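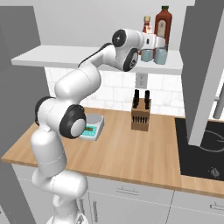

Demo 121 was the one where Kirsten Ravn finally stopped holding her breath.

She had been in the simulated kitchen since breakfast, one hand on the controller, a cold bagel in the other. The task was simple to say: take a glass off the shelf and set it on the counter. Doing it well enough that a policy could learn from it was another thing, and she loved it. She loved that a tiny hesitation at the wrist would show up later in the robot, like a family habit.

"You're swooping again," said Trevar in her headset. Trevar was the lab's logging assistant, and it had opinions about swooping.

"It's a good swoop!"

"The glasses are behind your fingers. The red bottle is right there too. On demo 70 you swooped and there was an incident."

She remembered the incident. The bottle had gone over the edge, straight down past the knife block, and rolled across the cooktop while she laughed so hard she forgot to stop recording. Trevar had filed it under failures. She had asked to keep it – failures were examples too, and this one was beautiful.

So now she went slowly. Back a little, down a little, let the elbow clear the scale. The fingers opened. She slid them in around a pale blue glass and closed them, and the glass came away from the shelf as if it had wanted to all along.

"Oh, come on," she whispered. "Look at that!"

"Logged," said Trevar. "Success. Shall I shuffle the bottles?"

"Shuffle everything. Move the scale. Make it hard."

The kitchen blinked and came back different, and she grinned at it. The people at Drarthorpe had asked for 3,486 demos by May, and everybody on the team had groaned except her. Each one was a small letter to a machine that hadn't woken up yet. Here is how you reach past something. Here is how you wait. Here is what to do when the glass isn't where you thought.

She put the bagel down and wiped her fingers on her jeans.

"Ready for 122?" said Trevar.

"Ready," said Kirsten, and the arm began to rise.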